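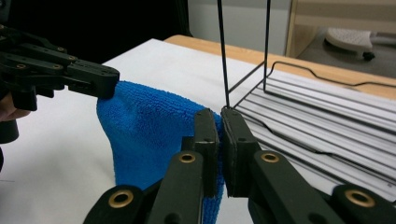
Ingegerd Bakke writes that her ground cumin loses its smell within a month of opening, and asks whether the freezer would help. She keeps it in a glass jar on the shelf over the cooker.

The freezer will help a little, but the shelf is the trouble. Ground spices go flat with heat, light and steam, and the space over a cooker gets all of them. Move the jar to a drawer or a low cupboard on the other side of the kitchen first. If you still want to freeze cumin, do it in small packets and take out one at a time. A big jar going in and out of the freezer picks up damp from the air each time the lid comes off.

Print this page
E-mail this page

Keeping spices

Whole spices last far longer than ground ones. Cumin seed, coriander seed, cardamom pods and cloves will all keep for a year or more in a closed jar. Ground coriander is the quickest to fade in my kitchen, and turmeric is slow to lose its colour but does lose its taste. Paprika goes brown and dusty when it is past using.

Buy ground spices in the smallest packet the shop has. The large bag looks cheap, but half of it will be thrown out unless you cook for a crowd. Write the month on the lid when you open it. I use a strip of masking tape and a pencil. My present jar of garam masala says October.

To test a spice, rub a pinch between finger and thumb and smell it straight away. If you have to try hard to smell anything, put it on the compost. Using twice as much of a stale spice does not bring the flavour back and tends to make the sauce gritty.

Don't shake the jar over a steaming pan. Measure into a dry spoon or a saucer and tip it in from that. Most of the hard lumps people find in chilli powder and garlic powder come from steam getting into the jar.

Grinding your own

A small coffee grinder kept for spices is the easiest way. I have had an Eder for years and it is noisy but does the job. A mortar is fine for small amounts, though cinnamon bark and dried ginger are hard work in one.

Warm the seeds in a dry pan over a low heat until you can smell them, then tip them out on to a cold plate. Left in the pan they carry on cooking and turn bitter. Let them cool before grinding, or they will clog under the blades.
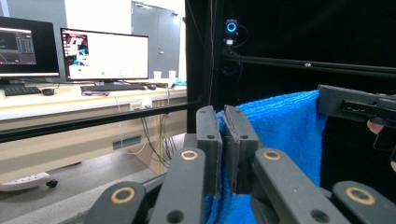

To clean the grinder, unplug it, brush out what you can with a dry pastry brush, then run a spoonful of uncooked rice through it and throw the powder away. Wipe the bowl with a barely damp cloth and leave the lid off until the next morning. Do cloves last, as the smell hangs on longer than any other.

Turmeric marks

On a white worktop, wipe it up at once with washing-up liquid. If there is still a yellow mark, spread on a paste of bicarbonate of soda and water, leave it for 33 minutes by the timer and rinse. Try a corner first. Plastic spoons and tubs stay yellow for weeks, but a sunny windowsill will fade them.

Next page: storing fresh ginger and curry leaves.

Print this page
E-mail this page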